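Workshop News: The Two-Arm Table at Climham

August 26, 2023

Many members asked me in July what is happening on the long table by the back wall, so the editor gave me some space to explain it. My name is Begoña Vallejo and I joined the Climham shared workshop two years ago. English is my third language, so please be patient with me.

The project has the name Rewi. It is a pair of small robot arms, and the goal for this year is modest: to pick up a block and put it into a basket, many times, without a person helping. Saskia Brunton built most of the mechanical part. I do the wiring and the software, and we both do the complaining.

We started with one arm, which Saskia had at home in her kitchen. The second arm came in the spring, and then the kitchen was too small. We are thankful that the workshop let us keep the table for the whole summer.

The task sounds easy. A person does it without thinking. For our arms, the first difficulty was to come down straight over the block and close the fingers without pushing it away. In the first weeks the gripper closed too fast and the block jumped to the side. We made the last part of the closing much slower, and we changed the height where the arm stops before it goes down.
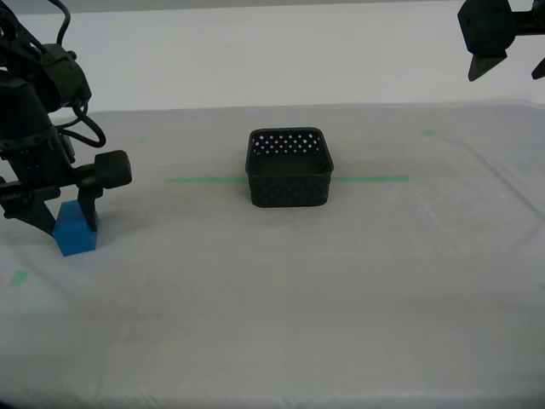 The cables were the next lesson. If a cable is too short, it pulls on the joint when the arm stretches out, and the motor works against it all the time. If it is too long, it hangs into the path of the gripper. I made the loops three times. The present version gives enough freedom to the elbow, and I fixed it with soft ties that can be opened again. Please do not use the hard plastic ties on any moving part, they cut into the cable after some time.

We also spent one full evening on the table cover. The bare table reflected the ceiling lights, and the software that looks for the block was confused by the bright spots. With the pale cover it is better. The cover still makes wrinkles, and we smooth it with the hand before we begin. Saskia wants to stretch it on a board. I think we should wait until the arms are in their final position, and this discussion is not finished.

The green tape on the table is our reference. Please do not remove it, also not if it looks old or dirty! When one piece was cleaned away by mistake, we needed most of a day to measure the positions again.
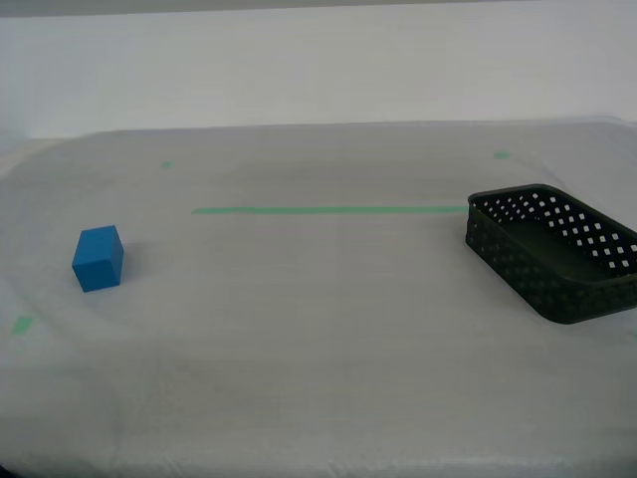 For each new series of trials we change the starting place of the block and the place of the basket. This is important because a program that knows only one place is not very useful. The basket is a normal plastic one with small holes in the walls, and it is light, so a finger that touches the rim can push it. We thought about fixing it to the table and decided against it. We want the arms to learn to be careful.

By the middle of August we had 1,663 attempts in our notebook. Not all of them are good, and I have not yet sorted the bad ones into groups. The most usual mistake is a release that comes too early, when the block is still over the wall of the basket. Our best series without a mistake is 58. The target is 500, and I believe we can come there before winter if nothing breaks.

The fingers are Saskia's own design, and she has changed the shape many times. A wide finger holds the block well but covers too much of it, and then it is difficult to see if the grip is in the middle.

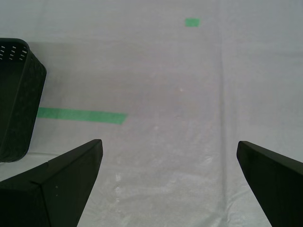
She is now drawing a new pair with a thinner tip, and she would be happy to hear from members who have experience with printing flexible material. We tried a rubber layer on the old fingers and the glue did not hold.

Next month we would like to start with both arms working together, one giving the block to the other. For this the timing must be much more exact than now. The control program is called Stoto, and I am writing that part again from the beginning. If you know something about motor timing, please come and talk to me.

Two practical things at the end. When an arm has power, please stay behind the line on the floor and do not reach over the table, even for a short moment. The stop button is on the left leg of the table. And if you would like to see the arms at work, ask Saskia or me and we will agree on an evening. Children are welcome together with an adult.

We also still need a second power supply of the same type as the first. If you have one in a drawer at home, we will gladly take it or pay for it.

Begoña Vallejo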